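4. What the outreach workers told us

We use cookies to improve your experience on this site. By continuing to browse you accept our cookie policy.

I went into this part of the study thinking we'd hear mostly about dealers. We got some of that, but what people wanted to talk about was the wait for treatment. 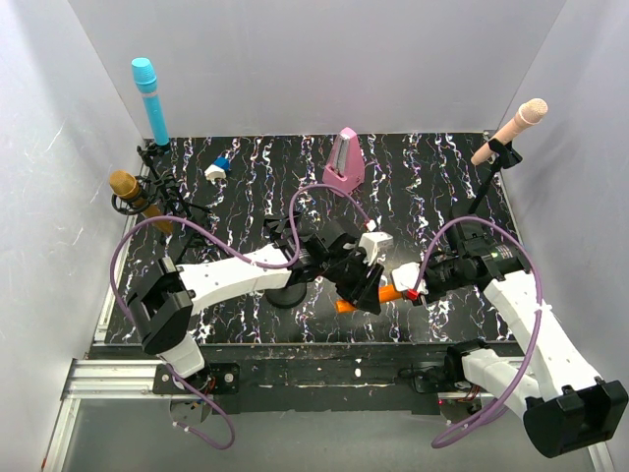 Hedvika Trnka and I did the interviews together, 112 of them, mostly in the evening when the drop-in at Homano was busy. We asked everyone the same opening question – what happened the last time you tried to get help for your drug use? – and then pretty much let them talk. A lot of them had been given a phone number and never called it. Others did call, got a date weeks off, and had moved on to another couch or another town by then.

The workers told a similar story from their side. One said she carries over 170 open cases in a bad month and can't remember half the faces. Another keeps her own list on paper because the shared one is always out of date (I saw the list, and it's a mess, but she finds people with it!).

Figure 4 gives the wait times by district. The long bar is Matoušek, where the only clinic closed in May and people now take two buses to get seen. Ľubomír Paulík thinks we should treat that district separately, and he may be right, but I've left it in here so the totals match Table 2. Taking it out shortens the average wait a bit and doesn't change the order of the other districts. I come back to the bus problem in Section 5.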